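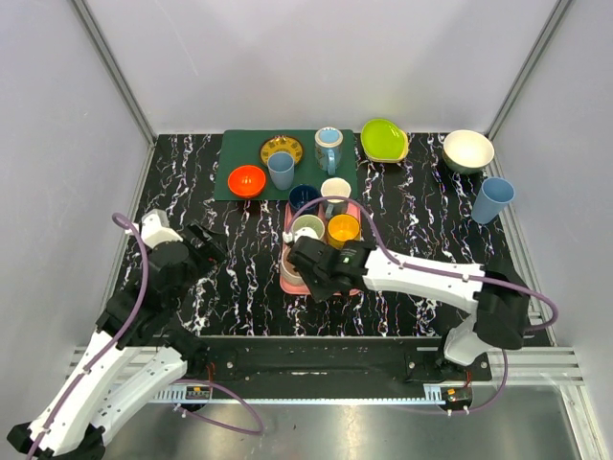
Behrouz Naseri wanted to know if the Clurness rack will hold bowls or if it's plates only, because the last one he bought let every bowl slide out the front. Yes, it holds bowls. The bottom shelf has a lip. The top shelf is slots and that's plates, saucers, chopping boards, lids if they're thin.

25 May 2021
By Edivaldo Mendonça, Linavside

Clurness wall rack. Back in stock, all three widths. Sorry for the wait, timber was slow and then the screws were slow.

We use cookies to keep your basket working and to see which pages get read. Carry on and we'll take that as a yes, or change your settings.

What it is. A draining rack that goes on the wall over the sink. Wet plates go in, drips go down in the sink, you don't dry up. Beech, oiled, no varnish. Put together with dowels and glue, no metal in the frame at all so nothing to rust on to your plates. Comes in one piece, you only fix it to the wall.

Widths. The small is for flats and boats and takes 14 dinner plates. The middle one takes 30 and is what most people want. The long one is 1000 mm end to end and should go over a double sink or a sink and a bit of worktop, but mind the drips on the worktop end. All the same height and depth. We don't do odd sizes at the moment, please don't ring the workshop about it, they're two people and a phone that's in the other room.

Slots. Wide enough for ordinary dinner plates and most handmade ones. Very thick stoneware, the sort with a foot like a plant pot, might need to go in every other slot. Take a plate off the shelf and measure how thick it is at the deepest part, not the rim. People measure the rim. If the deepest part is more than the gap on the drawing then it'll lean on its neighbour, no harm done but you'll get fewer in.

Bottom shelf. Open rails with the lip at the front. Bowls upside down, mugs and tumblers upside down. Big pans no. One customer kept a cast iron casserole on hers for a year and the shelf was fine, but the wall plugs wern't.

Fixing. Four screw holes in the back, top rail and bottom rail. Screws are in the box, plugs are not as we don't know your wall. Brick is easy. Plasterboard, find the studs, or use proper heavy fixings, or put a batten up first and screw to that. Tiles, go slow with a tile bit and no hammer action till you're through the glaze. Check for pipes and cables before you drill, over a sink there's often both. Leave at least 100 mm between the top of your tap and the bottom rail, more if you've one of those tall swan neck taps. Try it by holding a bit of cardboard up there for a day and washing up as normal. You'll soon know if you bang your head.

Oil. It's had two coats when it leaves Herkelthorpe. Give it another after the first month and then whenever it looks pale and dry, in a hard water kitchen that's maybe every February and again in the summer. Any food safe oil sold for worktops. Not olive, it goes sticky and smells. Rub in with a rag, leave it, wipe off what hasn't soaked in. Lay the rag out flat outside to dry before you bin it, oily rags bunched up can catch fire.

Black spots. Nearly always the bottom rail, nearly always a rack in a corner with no air. Light sand, oil, open a window. Bleach makes it worse to look at. If the spots are in the first year send us a photo and we'll have a look, we've swapped a few.

Which finish. Plain oiled beech is the stock one. Zamani is the darker one, same wood with a brown tint in the oil, it costs a bit more and it does rub off slightly on white cloths for the first couple of weeks. Not on plates as far as we've seen. If you're matching old pine cupboards get plain, it yellows on its own with the light.

Delivery. Small and middle go by normal courier. Long goes on a pallet van and somebody has to be in. Open the box while the driver's there if you can, if not then same day please, and keep the cardboard until you're sure. Returns within 30 days as long as it hasn't been on a wall. Holes or no holes, we can tell.

Spares. Dowels and single rails for the middle and long sizes, email with the width and which rail, counting from the left. Small ones have to come back to us to be mended becuase of how the ends go on.

Collection from Herkelthorpe is fine, ring the bell on the green door side, bring a blanket to wrap it in.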